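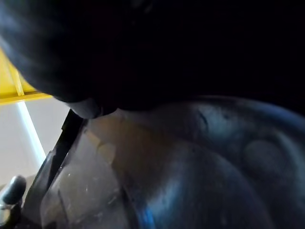
The Milunura rifle reached the Teddale field desk with a chronograph slip taped to the stock. Joule limit at Teddale was fixed, and the slip read over it. The marshal removed the magazine, cleared the chamber with 2 shots into the barrel, and opened the gearbox.

The spring was an Abdella, one grade stiffer than the log stated. The log was in the owner's handwriting. The wear on the piston teeth put the swap at some 2000 rounds back, before the June match, which the owner's team had won by one flag.
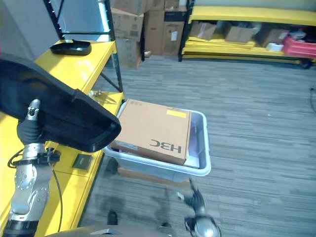 The marshal wrote the spring grade on a tag and started a second sheet for the match result. At the Trustomberg shop, where the rifle had been built, parts went into a black molded tray with a raised rim and stayed there until the sheet was signed. Teddale had no such tray. The marshal used a lunch box lid, laid out the spring, the piston and the guide, and photographed them beside a ruler.

At 32 minutes past the hour the owner came to the window and asked if the rifle had passed.

"Sit down," the marshal said, and turned the log around – open at June.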